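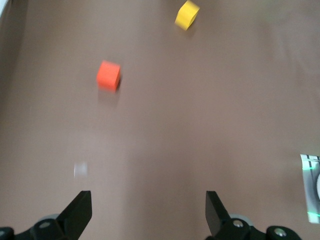
*The yellow one and the orange one, on the brown cover.*

The cubes came with the apartment. The agency's list had the stove, the bed frame, two lamps, a table with a brown cover, and at the bottom, typed by somebody in a hurry, "cubes, colored, in drawer." I signed for all of it.

I had taken a job at Fusov, the seed company, and the apartment was in Prokby, 400 miles from anyone who knew my phone number. The first week I ate standing up at the stove. The table was by the window and I put my mail on it. On Sunday it rained and there was nothing to do, so I opened the drawer and took out the cubes and set them on the table.

The cover was stretched over the top and fixed somewhere underneath. It had creases that ran slantwise across the right side and wouldn't smooth out. I tried with my hand and then with the back of a spoon. In daylight it looked pink at one end and brown at the other. I put the yellow cube toward the far side and the orange one nearer to me and a little left, and then I made coffee and drank it looking at them.

When I came back from work on Monday the yellow one was closer to the window.

I thought I had bumped the table. I had gone out fast that morning, with my coat half on. I moved the cube back to where I remembered it and heated up some soup.

The next day it was closer to the window again, and the orange one had turned. I had left it with a flat side facing my chair and now a corner faced it. I sat down across from it and ate a sandwich. It was an ordinary cube. I picked it up and it weighed what it had weighed before.

I called the agency. The woman there asked if anything was missing, and I said no, nothing was missing, some things had been moved. She asked which things. I told her. She said the only other key was in her desk, and she opened the desk while I waited and said it was still there. Then she asked if I wanted the lock changed, which would be at my own expense. I said I would think about it.

What I did was get a pencil. I didn't want to mark the cover, so I cut corners off an envelope and laid them down, one against each cube. The envelope was from Oleo, the heating oil people, and the bill inside was for the tenant before me. It was made out to Zheng, no first name. I had been putting those envelopes in the hall for the mailman and he had been bringing them back.

In the morning the scraps of envelope were where I'd put them and the cubes were not. They had both gone a couple of inches, the same way, toward the window. I was late to work.

I asked one of the women in the packing room if she had known anyone named Zheng in Prokby. She said there had been a Zheng on Oleo's trucks, an older man who drove the county route and did the billing after his back went. He had lived over the hardware store. I said that was where I lived. She said he'd had a grandchild come stay with him one summer and the two of them used to play some game in the window, you could see them from the street when you came out of the bank. She didn't know what the game was. She thought they took turns.

I asked if he had died, and she looked surprised and said no, he had moved to be near his daughter. It was two hours by bus. She had gotten a card from him in July.

I had been ready for the other answer. On the way home I was almost annoyed.

That night I sat at the table with the lamp off. The streetlight was enough to see by. Trucks came down the hill from the grain elevator, one and then another, heavy and slow in low gear, and each time one passed under the window the glass buzzed and the floor shook a little. I put my palm flat on the cover. I could feel it come up through the legs of the table. The yellow cube made a very small sound and was somewhere slightly different.

I got down on the floor with a marble I found behind the radiator and let it go. It rolled straight to the window wall. I had lived there seventeen days and never noticed that the floor was sloped.

I went to bed after that and slept well. In the morning I wrote to Zheng, care of the daughter, whose address the packing room had. I sent along the Oleo bill and said that the cubes were still in the apartment and that I would be glad to mail them if the grandchild wanted them.

The answer took a while. It was on lined paper, in block letters. He thanked me for the bill, which he had already paid twice. The grandchild was grown now, and in the Navy, and I should keep the cubes. He said the game was that each of you picked one, and you left them alone, and whoever's got to the edge first had to do the dishes. He had always taken the orange. In winter, with fewer trucks, a game could last a month.

I read it at the table. Then I carried both cubes back to the far side from the window and lined them up. I live alone and do all the dishes as it is, but I picked yellow. I wrote to tell him so, and asked him whether it counted if one of them fell off when I shut the door.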